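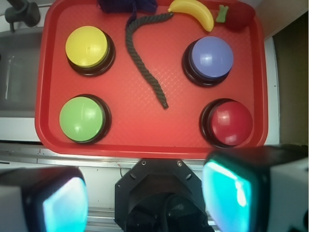 About Ninedholm

We're Ninedholm, a small toy and activity library for kids who learn with their hands. One building, 27 families when we opened, a lot more now. We lend activity trays the way a public library lends books. You take one home, keep it as long as it's any use, bring it back, take another.

What we do

Trays, mostly. Push buttons, play food, bits of rope, knitted stuff, things to press and squeeze and sort. Each kit comes with a card with a few ideas on it. Ignore the card if your kid has better ones. Most do.

We also run open play in our front room, mornings only, 2 hours at a time. Max 8 kids so it doesn't get too loud. Drop in, but call first in November, we fill up.

How it started

Started as one shelf in a hallway at the Lestis after-school center. Somebody donated a box of big buttons, somebody else a bag of plastic fruit, and it turned out pretty fast that the kids wanted the two together. So we put them together. Then other schools started asking to borrow the box. Then we needed a sign-out sheet, then a room.

Last year we made 2830 loans. We're still suprised by that number.

Our kits

Kombo — the starter kit, and the one most families take first. Color matching, press and wait, find the one that goes with the banana. Good from toddler age up, and older kids use it for taking turns.

Gendusia — the texture kit. Rope, knits, rough and smooth. Slower. Better for a quiet afternoon, or for a kid who'd rather feel a thing than press it. Ask us to walk you through this one the first time.

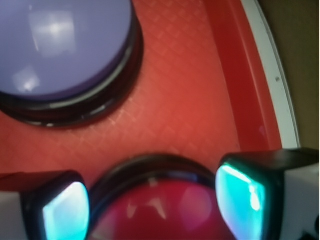

Picking pieces takes us longer than you'd think. We want things a whole palm can land on, because not every kid can point with one finger. Colors have to be easy to tell apart, and edges easy to find. A pale purple top with a thick black rim around it does both, even on a bright red tray. The raised lip on the tray matters too, it gives little hands a place to stop. If a piece keeps getting left alone, we swap it out and try something else.

Cleaning and repairs

Everything gets wiped down when it comes back, and the knitted things go thru the wash. Tell us if something's cracked or missing. No fines, no lecture, we just need to know before the next family gets it.

Who can borrow

Anybody with a kid, or a classroom. Membership is pay what you can. Teachers can take two kits at once. Therapists too.

Want to join or donate? Stop by the front desk any morning we're open, or fill out the form on our contact page. Play food in good shape is always welcome — please no stuffed animals, we have no more shelf.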